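The Paper Cup Is Not Your Friend

2026-01-04

Every office I have worked in has had the same sleeve of white paper cups next to the same sink, and sooner or later somebody sends the email. Ours came in May. The mugs were going away, it said, on grounds of hygiene, and paper cups would be provided "as a greener choice." I read that line three times. I still don't know what the cups were supposed to be greener than. The mugs had been sitting in that cupboard for years and asked for nothing but a squirt of dish soap.

I am not a purist about this. I drink out of paper cups at train stations and at funerals, and I don't lie awake over it. What bothers me is the story that comes with them. Paper sounds innocent. It sounds like something that used to be a tree and will shortly be a tree again. But plain paper won't hold hot coffee for long, so the ordinary hot-drink cup has a thin lining, usually plastic, and that lining is the reason so many recycling programs don't want it in with the newspapers.

The supplier in our case was a firm called Celtavura, and the leaflet taped above the sink had a leaf on it. The leaf was doing a lot of work. Under it was the word "compostable," and under that, in smaller type, "where facilities exist." I called the city to ask whether facilities existed. They did not. So our compostable cups went into the ordinary trash, in an ordinary plastic bag, and the leaflet stayed up.

The order came in boxes of 2,000. We went through one and opened the next sooner than anyone had planned, and I can tell you why, having watched people at the sink. A mug gets used all day. A paper cup gets used for one coffee and then set down on some table, where it stops belonging to anyone. You come back from a meeting and there are two of them there and you can't remember which was yours, so you take a third. I have done it myself, more than once, while holding strong opinions on the subject.

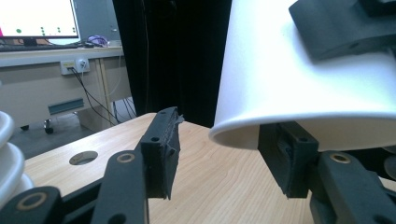 Then there's the matter of how badly they do the job. An empty paper cup weighs next to nothing, and a breeze from a door will knock it over. A full one is too hot to hold, so people put one cup inside another, and now you've used two for the same drink. Squeeze it a bit too hard and the rim goes out of shape and the coffee comes at you from the side. Leave it for an hour and the seam at the bottom goes soft. A mug has a handle. Somebody worked that out a very long time ago and it has never needed a leaflet.

Defenders of the cup will bring up hot water. Washing a mug takes water, heating the water takes energy, and making the mug in the first place meant firing it in a kiln. All true, and I've seen the studies passed around, most of them giving a break-even number. One says you have to use your mug a few dozen times before it comes out ahead. Another says hundreds. Plurside, the consultants our building hired, put it at 1,051 washes, a number so exact that I assumed they had simply pressed the equals key and gone home. They didn't say how hot the water was, or whether the dishwasher was full. I rinse mine under the cold tap and dry it on my sleeve, and I doubt that's in the spreadsheet.

Even if I take the 1,051 at face value, so what? The mug on my desk is nine years old. It came from a hardware store called Bautista, it has a chip opposite the handle, and it passed their number a long while back. That's the trouble with these comparisons. They imagine a person who buys a new mug, uses it for a season, and throws it off a bridge.

Hygiene is a better argument, and I'll give it some room. Hospitals, yes. A blood drive, yes. A kitchen where the sponge has turned gray and nobody will own up to it, maybe, though I'd start by replacing the sponge. But in our building, where the main tenant is an accounting outfit named Pluton, the danger seems modest. We share door handles and a microwave with a history. I find it hard to believe the mugs were the weak point.

My guess is that the real reason was the sink. People left dirty mugs in it, other people got annoyed, and it was easier to order cups than to ask adults to wash up. I could respect that if the email had said so. "We are tired of your dishes" is a fair complaint, and I would have voted for it. Instead we got the leaf.

I've kept my mug. It lives in my drawer now, next to the stapler, and I wash it when the kitchen is empty.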